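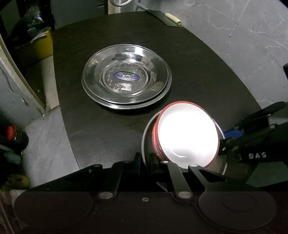 Fig. 1. Bowl held between the gripper fingers, second gripper on the gray pan.

Home | Projects | Reports | Contact

Progress report to Kinley, June
Prepared by Damian Widmer

Work on the two hand-held grippers continued in the shared workshop. Both units are assembled and were used together on tableware. Stacked steel plates remain the harder item – the rims lie close together and the fingers need a gap to enter.

Spending to date is 1,840 of the agreed grant. The largest item was the second set of linkage arms. Brigitta Aebischer recut the finger tips after the first set wore at the pins.

We logged 14 sessions and discarded two for timing errors between the units. Heidrun Marti is checking the remaining files.

Open items: spare pivot screws, on order from Pfister; a stiffer mount for the right unit. Cyrill Schnyder will fit the mount on Sunday if the workshop is free.

Contact: Rosalie Egger, Rerkero workshop | Back to top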